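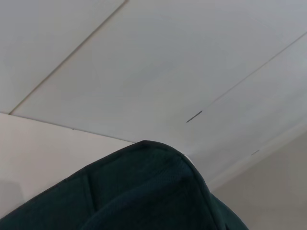 Adjunto 1: tela verde oscuro, costura o ribete del borde superior

Incidencia 562 -- Variante de color incorrecta en ficha de producto
Sistema: catálogo Dresum, tienda Jovine
Prioridad: media
Abierta por: Liviu Costache
Estado: resuelta

Descripción
En la ficha del modelo Azimi, al elegir la variante "verde botella" el carrito guarda "gris perla". El precio es correcto y la miniatura también. El error solo se ve en la línea del pedido y en el correo de confirmación. Hay 4 pedidos afectados, todos de octubre. Ninguno ha salido del almacén.

Pasos para reproducirlo
Abrir la ficha Azimi sin sesión iniciada.
Elegir verde botella y añadir al carrito.
Abrir el carrito y mirar el campo "acabado".
Con sesión iniciada no ocurre. En el móvil ocurre igual que en el escritorio.

9:40 -- Soporte
Reproducido en el entorno de pruebas. Retenemos los 4 pedidos para que no se preparen con el color equivocado. Liviu, ¿hubo alguna importación de tarifas antes del primer pedido?

10:05 -- Liviu Costache
Sí, la tarifa nueva de Prernham. El archivo traía 200 filas y el informe decía 200 procesadas, sin avisos. No toqué nada a mano después.

11:20 -- Soporte
Revisado el registro de importación. Se procesaron 200 filas, pero solo 175 conservaron su identificador de variante. A las demás se les asignó uno nuevo porque la columna "ref_color" llevaba un espacio al final. El carrito de invitado sigue leyendo la tabla antigua y, cuando no encuentra el identificador, toma la primera variante del modelo. En Azimi la primera es gris perla.

11:30 -- Liviu Costache
Entonces puede pasar en otros modelos, no solo en este. ¿Vuelvo a subir el archivo?

11:35 -- Soporte
No, por favor. Una segunda importación crearía otra tanda de identificadores. Lo corregimos en la base de datos.

13:10 -- Soporte
Hecho lo siguiente:
Eliminados los espacios finales en "ref_color".
Restaurados los identificadores anteriores desde la copia de la noche.
Regenerado el índice del carrito de invitado.
Vaciada la caché de fichas.
Probado con Azimi en todos los colores, con y sin sesión. El acabado llega bien a la línea del pedido.

13:45 -- Liviu Costache
Confirmado por mi parte. Corregidos a mano los 4 pedidos y reenviadas las confirmaciones. Queda pendiente que el importador avise cuando crea un identificador nuevo.

14:00 -- Soporte
Anotado como mejora aparte. Se cierra esta incidencia.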